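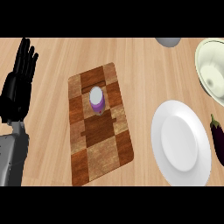

Tritirum Community Repair and Reuse
Progress report to the Prevden Fund
6 August 2022

Dear Vaida Dzene,

We're at the halfway point of the grant and I'm so pleased with how much there is to tell you. When we wrote to you in February we had a leaky storeroom, a borrowed van and a long waiting list. We still borrow the van, but the storeroom roof is sound and the waiting list is shorter than it has been since we opened.

Furniture in, furniture out

The main promise in our application was that we would collect unwanted household furniture, mend what could be mended and pass it on to families moving into unfurnished rentals. We have now delivered to 16 households. Each of them got beds, a kitchen table and chairs, and somewhere to put clothes, and most asked for a desk as well. Desks have been the surprise of the spring. We had planned for hardly any, and now we put one aside whenever it comes in.

Dragica Berisha runs the intake side and has changed the way we accept donations. People used to drop things at the door, and we spent whole mornings sorting out what was beyond saving. Now donors send a short list first and Dragica calls them back. It is slower for them, and a few have grumbled, but the pile of broken chipboard behind the building is gone and our dump fees have dropped a lot.

The evening classes

These have been a joy! We offered one course in basic furniture repair and filled it so fast that we added a second. Ju-won Jeon teaches both. The course runs for five evenings and covers regluing loose joints, patching veneer, stripping old varnish and fixing drawers that stick. Everybody brings a piece from home, and if they don't have one they work on something from our store, which then goes out to a family.

Drawers took up far more time than we expected. Ju-won has moved them to the second evening so that people can keep working on them through the rest of the course. He has also written a short handout on wax, sandpaper and worn runners, and I'll send you a copy with the next report.

Three people from the first group now come in regularly to help with repairs. One of them had never held a chisel before the course and is now recutting tenons on dining chairs – very neatly, too.

Money

We have spent $3,747 of the equipment budget. The largest part went on clamps, a second workbench and a dust extractor, which Dionysis Chatzigeorgiou installed over a long weekend and which has made the back room a far nicer place to work. The rest went on hand tools, glue, abrasives and safety glasses. Timber cost us less than planned thanks to Stergiou, the joinery shop on the next street, who let us have their hardwood offcuts for the price of hauling them away.

We would like to ask your permission to move what is left on the timber line over to upholstery supplies. Good chairs keep arriving with ruined seats, and at the moment we can fix the frames but not the padding. Vasiliki Tsakiris has offered to show us how to do simple drop-in seats if we can buy webbing, foam and a decent staple gun.

What hasn't gone well

The van. We share it with the Kuso food pantry, and their busiest hours are also the hours when families can be home for a delivery. We have missed or moved several deliveries, and one family slept on borrowed mattresses for longer than they should have. We've now agreed on a written schedule with Kuso and it's working better, though any breakdown would still leave both of us stuck.

We also haven't started the mattress cleaning trial. The machine we had in mind was sold before we could go and see it, and the others we've looked at need a heavier power supply than our building has. I'd like to talk this one over with you before we spend anything.

The second half

A third course is open for sign-ups, with a daytime option for people who work evenings. Dragica wants to try a small open day where families can choose their own pieces, and we're all keen on that. So far we have picked things for them from a form, and people do care what color their kitchen chairs are.

Receipts and the full budget sheet are coming to you separately. Do come by when you're next in town. The shop is open most afternoons and there is always something on the bench.

With many thanks from all of us at Tritirum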